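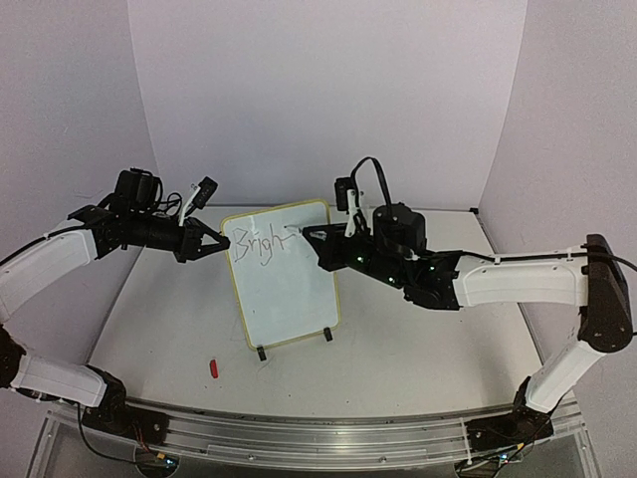 On the morning after the birth, Viola Russo's sister had 1069 messages and no clean towel.

Viola found the towel. Then she sat on the chair beside the bed and held the telephone, which was warm like a small animal. Anika was sleeping with her mouth open. The baby was sleeping also, in the plastic cot, with a blue hat too big for him.

"Please answer some of them," Anika had said before she closed her eyes. "Only the nice ones."

Anika Quintanilla had sung for eight years in a television programme, and people stopped her in the street to tell her about their own children. Her husband, Osian Watkins, was known too, but for football, and only in Wales. He had gone down to speak with the man from Todska, the magazine, who was waiting since five o'clock near the drinks machine.

Viola read. A woman wanted to know the weight. Another was sure that the boy should be called Chacko, after her grandfather. A shop had sent a photograph of a pram and a price, and under the price the word "free", and under this, in smaller letters, the conditions.

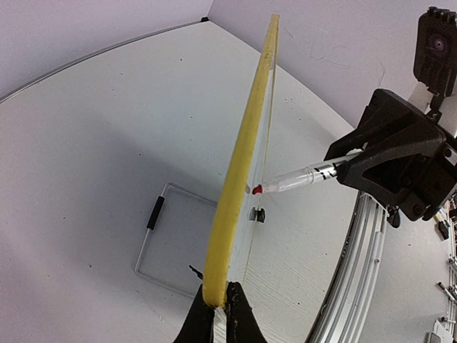

The yellow edge of the board, seen from close.

She wrote "thank you" 52 times. After that the word looked strange to her and she had to check the spelling.

Osian came back with two coffees and without the magazine man.

"He wants one picture," he said. "The hand is enough. They would pay for the hand."

"Whose hand?"

"His." He looked into the cot. "I said I would ask."

The baby had pushed one hand out of the blanket. It was red, and the nails needed cutting already. Viola lifted the telephone, because everybody lifted it at such moments, and she saw the hand on the glass, very sharp. Almost at once the glass filled again with messages, and she could not see it any more.

She put the telephone in the drawer, under the towel.

"Ask her when she wakes up," she said.

Osian gave her a coffee and sat on the floor, and they waited.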